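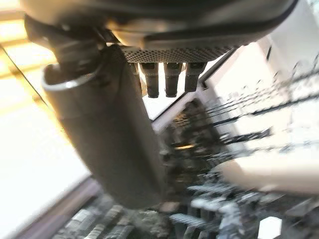
Wrist view over an open white computer case, with plenty of motion blur.

Week 2: gathering demonstrations

Okay, so last week we talked about what a policy learns from, and this week you get to make the stuff yourselves! An episode is one start-to-finish run of a task, with the camera views and the arm's motions saved side by side. Azucena Bermúdez and I went through 591 of them for the Pritance set and kept 300, so please don't feel bad when yours get tossed.

My first question with any wrist clip is whether I could tell where the finger is headed. Smeared background is fine by me for a stretch (the arm has to travel, after all), but slow down before you touch anything. 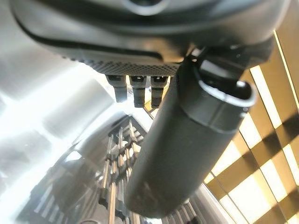

Wrist view again: brushed steel, rows of thin tines, and the finger in front of them.

Shiny metal is my favorite headache. Glare can eat a whole side of the view, and I still want some of those clips in the set – kitchens have glare! Just write "glare" in the notes column so Benito Palacios can sort them later.
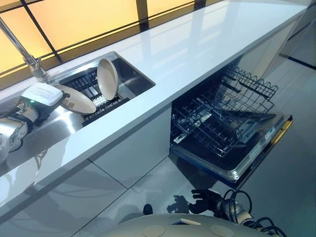 Head view: one plate upright in the rack, a second in the gripper.

The head view is where you check the layout, so play it next to the wrist view before you label anything. For plates, log the episode as "placed" only if the gripper has let go and backed off by the last moment.

For Saturday: label your batch of 128, bring two you couldn't decide on, and read the Kededham handout up to the part on time stamps.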